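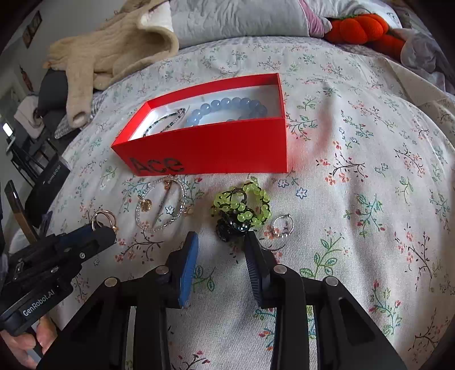
Plastics in the Kitchen: What the Numbers Mean

Most food containers have a number from 1 to 7 molded into the base. It names the resin, and it tells you more about how to treat the container than the label does.

Number 2 is high-density polyethylene, used for milk jugs and detergent bottles. It stands up to most household cleaners. Rinse a jug and let it drain upside down before you store anything in it, and never put food in one that held bleach.

Number 4 is low-density polyethylene — bread bags, squeeze bottles, some lids. It softens early, so keep it off the bottom rack of the dishwasher.

Number 5 is polypropylene. Yogurt tubs and most reusable boxes are made of it. It takes heat better than the others, but tomato sauce will stain it. A paste of baking soda and water, left on for 20 minutes, lifts most of the color.

Number 6 is polystyrene. Keep hot oil away from it, and nail polish remover too. Acetone will dissolve a foam cup.

Smells. Fill the tub with crumpled newspaper, close the lid and leave it overnight. Wash before use.

Sticky labels. Rub in cooking oil, wait, then scrape with an old plastic card. Wash with dish soap afterward or the surface stays greasy.

Cloudy or cracked boxes. Move them to the garage for screws and string. Bags and wrap usually can't go in the curbside bin — many grocery stores have a drop-off box by the door.

Thanks to Soudabeh Farahani for the newspaper tip.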